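3.2 Sampling of reused household packaging

The second part of the study concerns corrugated board that has already made one trip through the parcel system and is then kept at home for storage. Board in this state is seldom tested. Most published compression values are for new blanks conditioned in the laboratory, and they say little about boxes whose flaps have been opened by hand, taped again and opened once more.

Boxes were collected from households in the Brarwood district during March. Each household received a short form by mail asking for any shipping box kept longer than four weeks, the room in which it had been kept, and what it had held. Of the boxes returned, 1,187 met the size limits in Section 2.4 and were entered in the register. Boxes with printed liners on both faces were left out, as the ink layer changes water uptake and would have required a separate calibration. Double-wall board was also left out.

Storage place was coded in four groups: heated room, unheated room, cellar, and garage or shed. Where a form named more than one place, the longer stay was used. Forms with no place given were coded as missing and do not enter the models in Section 4, although the boxes themselves were kept for the flap tests.

Closure type was recorded before any test. Paper tape, clear plastic tape and printed carrier or retailer tape were treated as separate classes. Printed tape needs its own class because its backing tends to be heavier, and because it is often applied in two or more strips that run over the edge of the box onto an adjoining face. Opening then tears the tape, lifts the outer liner, or does both (Figure 3). Tape left on the board was not removed, and its outline was traced onto the record sheet. 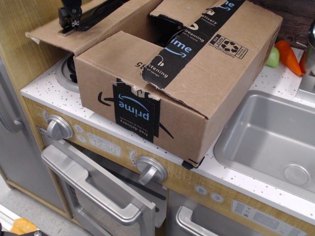 Figure 3. Opened corrugated shipping box with printed retailer tape. The strip over the front corner is torn and ragged at the flap seam.

3.3 Flap crease stiffness

Crease stiffness was measured on the two long flaps of each box with the Fledik bending fixture. The flap was clamped 70 mm from the crease and turned through a right angle at constant speed, and the moment was logged over the full turn. Three turns were made per flap. The first was discarded, and the mean of the second and third is reported. Flaps shorter than the clamping distance were recorded as not testable.

Liner damage at the crease was scored by eye on the scale of Ung, from 0 (no visible cracking) to 4 (liner split along the full crease). Two readers scored every flap without seeing the storage code. Where they differed by one step, the higher score was kept. Where they differed by more, the flap was scored again by Jarmila Tóth, whose reading was taken as final.

Moisture content was found by oven drying of a strip cut from the bottom panel after all mechanical tests were complete. Strips were weighed within ten minutes of cutting. A delay longer than this occurred on one day, when the balance had to be leveled again, and the strips from that day are marked in the data file.

3.4 Edge crush and stacking load

Edge crush specimens were cut from the side panels, away from tape, labels and handling holes. Boxes too small to give five specimens were passed over at this stage, which left 700 boxes for the edge crush series. From these, a subset of 200 was drawn for whole-box stacking, stratified by storage place. Stacking boxes were closed with new paper tape along the original seam. Old printed tape was left beneath it where present, so that the local stiffening it causes remains part of the result.

The stacking load was held constant and the time to a set deflection was recorded. Tests that reached the time limit without reaching that deflection were treated as right-censored. Deflection was read at the four corners and averaged. Boxes that leaned during loading were stopped and recorded as failed by tilt, and they are reported separately in Table 5.

All tests were run at standard climate after conditioning for 48 hours. The climate log for the Fliltilness laboratory shows two short departures in relative humidity, both outside working hours. No specimens were under load at those times.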